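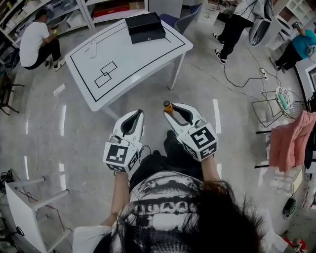

How a Hand-Held Gripper Is Looked After

A hand-held gripper is a tool that a person carries to show a robot how to pick things up. At the Clarevow workshop, each person uses 2 of them, one per hand. They are checked before work starts.

First, the jaws. Each jaw has a dark pad on its inner side. The pad gives grip, so dust makes it slip. It is wiped with a damp cloth and left to dry. After 900 grasps the pads are replaced.

Next, the marker cube. This is the block near the wrist, covered in black and white square patterns. A computer looks for the patterns in video and works out where the gripper is and which way it is turned. A scratched pattern is hard to read. The sticker is peeled off and a new one is pressed on flat, with no bubbles.

Then the screws. The Skusa model has 4 of them under the cube. Each is turned until it stops, then no further. A loose cube moves on its own and gives the wrong position.

The last test uses something small. The jaws close on it, lift it and hold it still. If it slides, the pads are cleaned again.

Grippers that fail twice go to the repair shelf with a paper tag.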